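## 6. Preparing the block table for visitors

This section is for the person who runs the Gonder block table on an open day or during a visit by a school or a customer. It assumes that the arm is already mounted and the Clunix controller has passed the start-up check in section 2. If the controller shows a yellow light, go back to that section first.

The complete preparation takes one person less than an hour. Please do not begin it when the visitors are already in the hall.

### 6.1 Before the doors open

1. Switch on the controller and wait until the display shows READY.
2. Put the key switch in position DEMO. In this position the arm moves at reduced speed and the teach menu is locked.
3. Enter the operator code 937 and press OK. The code is the same for all Gonder tables and you cannot change it from the panel.
4. Check that the stop button on the operator side is released. Press it once, confirm that the display shows STOPPED, then release it and press RESET.
5. Place the barrier posts. Visitors must stay behind the barrier whenever the arm has power.
6. Send the arm to the home position with the button HOME.

> **Caution.** In DEMO the arm is slow, but it is still strong enough to pinch a finger against the board. Keep your hands off the board while the display shows RUN.

### 6.2 Fixing the board

The wooden board is a working surface and also a reference for the arm. If it moves, every position in the program moves with it.

1. Wipe the pegboard table with a dry cloth. Sawdust in the holes will lift the bolts.
2. Lay the board flat, with the bevel toward the operator.
3. Seat the bolts by hand first, and tighten them with the short key from the Verton tool bag. Do not use a power driver.
4. Push the board sideways with your palm. If you feel any movement, tighten again.

**Note:** A board which was stored in a cold car should lie in the room for 2 hours before you fix it. We learned this at a December visit, when the touch-off was correct in the morning and wrong after lunch.

### 6.3 Touch-off

The touch-off tells the controller the height of the wood. Do it after every change of the board, and also if somebody has leaned on the table.

1. Clear all the blocks from the board.
2. Choose SETUP, then TOUCH-OFF. The arm goes to the first point and waits.
3. Press and hold the green button. The tip comes down slowly and stops by itself at the wood. Release the button only when you hear the tone.
4. Repeat for the remaining points. There are 6 in total and the display counts them.
5. If the display shows RANGE, the board is not flat. Loosen the bolts, clean under the board and start again from step 1.

Do not skip a point to save time. The controller accepts a missing point without a message, and the error appears later as a block that is pushed over and not moved along.

### 6.4 Placing the blocks

For the free demonstration (program 5) the blocks do not need exact positions. The Sethi vision program finds them again before each move. A few rules are still useful:

- Keep all blocks away from the edge of the board by at least the width of your hand.
- Stand the cylinders on the flat end. A cylinder on its side will roll.
- Leave a large part of the board bare. The arm needs this space to bring the blocks to, and the visitors can follow the movement more easily.
- Two blocks may touch each other. Three or more in contact are sometimes read as one object.
- Use only blocks with a clean top face. Pencil marks and price stickers confuse the color check.

If a block is damaged, replace it with one of the same color and form. A broken star point is not important for the arm, but children will notice it and ask.

### 6.5 Running the program

1. Announce to the visitors that the arm will start.
2. Press RUN. The arm leaves home and goes above the board.
3. Let a visitor choose a command from the printed list, for example "push the red cylinder to the green blocks." Enter the number of the command on the panel.
4. Wait until the arm has come to rest. Only then enter the next command.
5. To let a visitor rearrange the blocks, press PAUSE, wait for the display to show HOLD, and open the barrier yourself.

**Note:** With a command like the one in step 3, the tip first goes to the block and waits a short moment above the wood. Visitors often think that the arm has stopped with an error. Tell them in advance about this waiting time.

> **Caution.** PAUSE is not a replacement for the stop button. If any person reaches over the barrier during RUN, press the stop button immediately.

### 6.6 Notes from a visit

Operators are asked to add their own observations to this section. The first entry is given as a pattern for length and style.

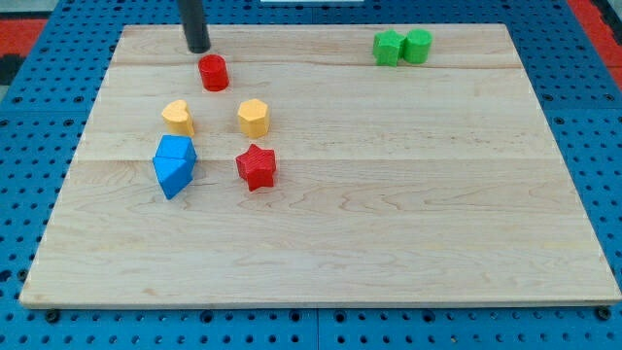
**Gonder demonstration hall, April 8, 2021**

Morning group, program 5. The tip is over the red cylinder. The yellow heart, the other yellow block, the blue pieces and the red star are all on the same side of the board, and the green cube and green cylinder are together in the far right corner. This is a good arrangement for a first command, with a long free way over the bare wood.

The two blue pieces are very close together. For a command with a blue block, press PAUSE and separate them first.

The group asked mostly about speed. The answer is that DEMO is limited by the key switch and the operator has no possibility to increase it. They also asked if the arm knows the word "heart." It does not. The command list gives each form a number, and the words are printed only for the people.

Touch-off was repeated at noon after a bag was put on the table. No correction was necessary.

### 6.7 After the visit

1. Send the arm to HOME and wait for READY.
2. Collect the blocks and compare them with the card in the lid of the box.
3. Turn the key switch to OFF and remove the key.
4. Leave the board fixed if there is another visit on the next day. Otherwise loosen the bolts and store the board flat, not standing against a wall.
5. Write your entry in 6.6 with place and date.

For error messages which are not named in this section, see section 9.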